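Can a machine clear the table yet?

My sister asked me this in February, after she had seen a video of a robot folding towels. She wanted to know if she should hold off on buying a new dishwasher. I told her to buy the dishwasher.

I spent a good part of the winter reading about household robots and pestering people who work on them. The towel videos are real enough, as far as I can tell. They are also often sped up, and the towels tend to be the same size and color. My own laundry basket has fitted sheets in it.

Shop floors are further along. Ulla Boström, who runs the packing line at Vurnado, told me their arm moves 400 boxes in a shift and stops maybe 3 times. The boxes come down the belt facing the same way. When a crushed one shows up, the arm waits and a person walks over. She's happy with that deal, and I would be too.

A kitchen table after supper is a different job. Things get left wherever people put them down. A cup on its side has to be gripped differently from a cup standing up, and a lid with a knob is different again. Then there's whatever is lying behind them, half hidden, and a cord you probably shouldn't drag along with the rest. A kid of six sorts this out without thinking about it, though getting the kid to do it is another matter.

A lot of the practice now happens in simulation, where a dropped plate costs nothing and the same table can be cleared more than 300 times before lunch.
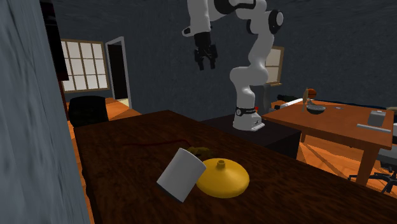 What I'd like to know is how much of that carries over to a real room. The people I asked gave me very different answers. One said most of it, if you vary the objects and the lighting enough. Another said grip is still the weak spot – a simulated cup doesn't have butter on it.

My guess is we'll see decent machines in hotel laundries and hospital kitchens well before anyone has one at home. My sister's dishwasher came last week. She still has to load it.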